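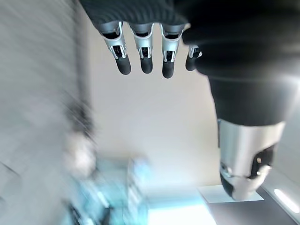
Do you need to book ahead for the Ashworth knitting mill open day?
Booking is only needed for the dye house tour. The mill floor, the yarn store and the yard are open to anyone who turns up between ten and four.

I went on 2024-08-23, taking the number 36 bus from Undmont, which stops at the mill gate. Entry was free and the dye house tour cost $14. Our group started in the yarn store, where cones are shelved by weight and then by shade. Most of the wool comes from farms near Aldale and is spun elsewhere before it gets here.

The knitting floor is loud, and ear plugs are handed out at the door. Three of the circular machines were running. The guide explained how the number of needles sets the width of the tube, and why ribbing takes more yarn than plain knit. She passed around swatches of both, and the rib sprang back much faster when we pulled on it.

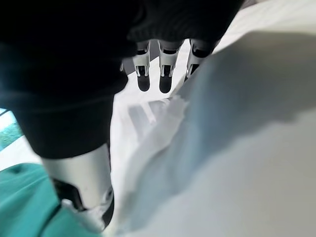 Black knit with a ribbed band along the edge.

The dye house tour lasts 35 minutes and has a lot of stairs. Wear closed shoes. Lunch was soup and bread in the old Protwood warehouse across the yard. The shop sells seconds by the pound, cash only, and the sock bin was nearly empty by two. The last bus back to Undmont leaves at 4:35.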